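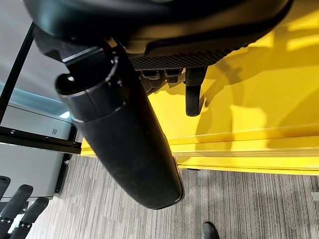
Yellow side, gray carpet

Carpet next to painted furniture - quick tips

Vacuum the edge first. Crevice tool, slow, right along where the base meets the carpet. Then the middle of the room.

Scuffs on gloss paint: damp cloth, one drop of dish soap. No scrub pads!! They dull the finish and you'll see it every time the lamp's on. Wipe the lower lips too, dust sits there. Dry with an old tshirt.

Clear bins - wash in the tub, not the sink. Lukewarm water, let them air dry upside down

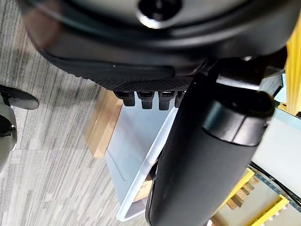 and dont stack till the rims are bone dry or they stick together. Label on the short end. Masking tape is fine, Lilian Kioko swears by freezer tape.

Shoes off before you vaccum, obviously.

More in May - grout.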